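Oiling wooden chopsticks and spoons: what do you use?

erhan_k
Posted Tue 1 September

My wooden chopsticks have gone dry and a little fuzzy at the tips. Same with two cooking spoons. I hand wash everything and stand it in a jar to dry. I used to rub in olive oil now and then but the last batch smelled off after a few weeks in the drawer. What are people here using, and how often?

ourania_v
Olive oil will go rancid on you. So will sunflower and most of what's in the kitchen cupboard. Get food grade mineral oil, the kind sold for cutting boards. Wipe it on, leave it overnight, wipe off the extra in the morning. I do mine when they start to look pale.

Chien Phi
I don't oil chopsticks at all. They're cheap, they get used twice a day in this house, and when the tips go rough they go in the kindling box. A bag of 40 pairs lasted us years. Spoons and boards are another matter.

erhan_k
These were my mother's so I'd like to keep them going. They have squared handles and a long taper and I haven't found the same shape in the shops here.

nhandoan
Sand them first. Oil on top of fuzzy wood gives you oily fuzzy wood. Wet the sticks, let them dry completely so the grain stands up, then go over them lightly with fine paper along the length. Do that twice. After that they'll feel smooth even before you put anything on.

ourania_v
Agree with the sanding. What grit do you use? I stop at 320.

nhandoan
I go to 400 on the tips and leave the handles a bit rougher so they don't slip.

Chien Phi
Go easy on the tips though. There isn't much wood there, and if you take one down more than its partner they won't meet properly when you pick up noodles. I ruined a pair that way.

thang.ho
I use tung oil. Pure tung oil, not the "tung oil finish" in the hardware store, which is mostly varnish and thinner. It cures hard, so you aren't doing it again every month. The downside is the wait. I give it 5 thin coats with a day between each, then leave the lot alone for a few weeks before anyone eats with them. I did a batch in February and they still shed water.

ourania_v
Tung comes from a nut, so I'd skip it if anyone at the table has a nut allergy. Maybe it's fine once cured, but I don't want to be the one testing that on a guest.

thang.ho
Fair point. I've read arguments both ways. If in doubt, mineral oil.

erhan_k
No allergies here, but I don't think I have the patience for five coats. Does mineral oil wash off?

ourania_v
Some of it does, yes. Hot water and dish soap will strip it over time. I mix in a little beeswax — one part wax to four parts oil, melted together in a jar standing in hot water — and that holds up better. It keeps for ages with the lid on.

Chien Phi
Wax on chopsticks feels tacky to me, especially in hot soup. I'd use the wax mix on the spoons and boards and plain oil on the sticks, if you have to use anything.

nhandoan
Also check if they're lacquered before you start. If water beads up on the handle and the tip is bare, the finish has just worn off the end. Oil won't soak in through lacquer and sanding will leave you with a patchy mess.

erhan_k
Checked, bare wood all the way. I'll sand this weekend and try plain mineral oil on the sticks and the wax mix on the spoons. 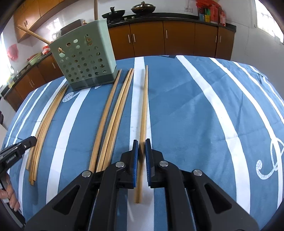 ourania_v
How are you going to dry them after you oil them, flat or standing up?

erhan_k
Flat on a wire rack overnight, then I'll wipe them down with an old T-shirt in the morning and put them back in the drawer.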